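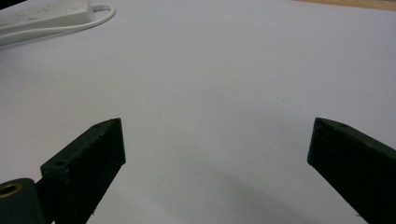 Bayu Mandagi says his group stopped booking arm time for cable tasks once they had a pair of these — they record at a table and train afterward.

Varkis Hand-Held Grippers, sold in pairs

Show the task with your own hands. Each gripper has two black fingers and a gray triangular mounting plate, and sends its data over a black cable. Finger blocks can be replaced one at a time.

Cable per gripper: 8 ft
Recording limit per take: 15 minutes
Spare finger blocks: sold separately
Price per pair: $2,766
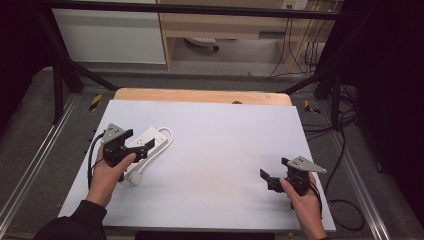
Two-handed recording with a power strip, left gripper at the strip.

Orders placed before March ship with the Jurnura recording software. Schools and labs buying 40 pairs or more should ask for a quote — the web cart does not apply volume pricing.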